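Robot Teaching Operators, Household Tasks
Braker, Sales team

Braker is hiring operators to teach household tasks to a two-armed robot by remote control. You guide the arms through a job, such as opening a door or picking a towel up off a bathroom floor, and repeat it until the set is done. Shifts are up to 30 hours a week, paid by the hour. Training takes 16 hours.

You need steady hands and patience with repeated work. No robotics background is required.

Bathroom tasks:

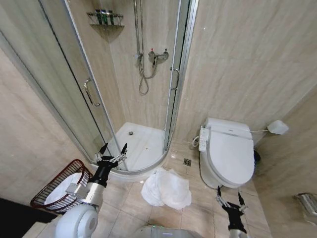
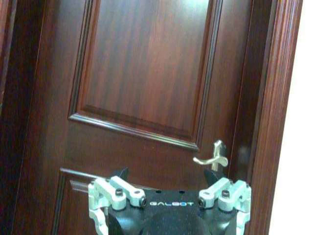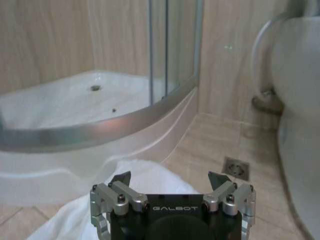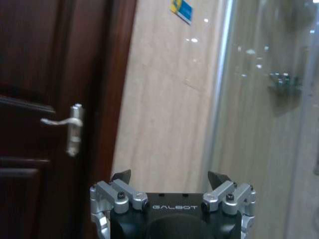
Operators also write a short note after each run. Send a resume to Welington Evangelista at the Flirnard office by September 15, 2018.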